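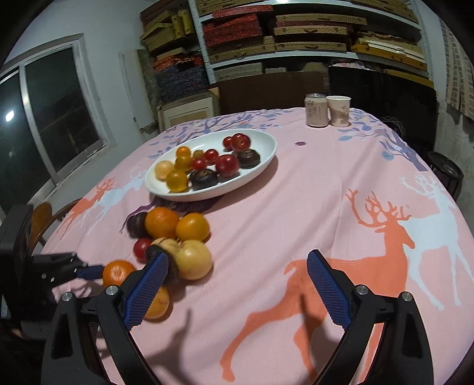

Fruit on the round table, with the oval plate in the middle and the rest on the deer cloth.

The Pink Deer Tablecloth

Posted 21 Apr 2023 in Table Linens

The deer cloth is a Fekell print on a pale pink ground. I bought it last August at the Cergate market, from a stall that sells ends of lines and discontinued patterns. The seller had four cloths left in this print and I took the round one. It cost 9 dollars. I have used it for everyday meals since then, and this page is for readers who asked what the pattern looks like on a table with food on it.

The pattern

The deer are large silhouettes in orange and white. The biggest orange one has a long neck and raised hooves. An orange stag with branching antlers overlaps a white stag, and smaller deer in the same two colors come near the curved border. Between them are leafy branches in blue and purple, with a small purple flower to the right of the plate.

The plate

White and oval. I tried a patterned plate from the Pledik range first and it was too much with the deer. The oval one holds twelve pieces of fruit: yellow and yellow-orange at the left, three small red tomatoes in the middle, then red plums and two dark wrinkled fruits toward the right.

Fruit on the cloth

Oranges, a mandarin, another small tomato, a pale yellow fruit and a couple of dark ones. The oranges are close to the color of the deer. The dark fruit stands out best against the pink.

Size and fit

The cloth is 95 percent cotton according to the label. It came with fold lines that took two rounds with a hot iron to remove. On a round table the border should hang evenly, so I set the cloth down, walk around it once and pull where needed. A square version was sold too, but I have not seen it in a shop.

Washing

Cool wash, line dry, iron on the back. It has been through the machine almost 7 times a season and the orange has kept its color. Plum juice comes out if it is rinsed in cold water the same day. Tomato takes longer and I use a little dish soap on it before the wash.

Next in this section: the striped runner from Anozie, and a set of plain napkins to go with the deer cloth.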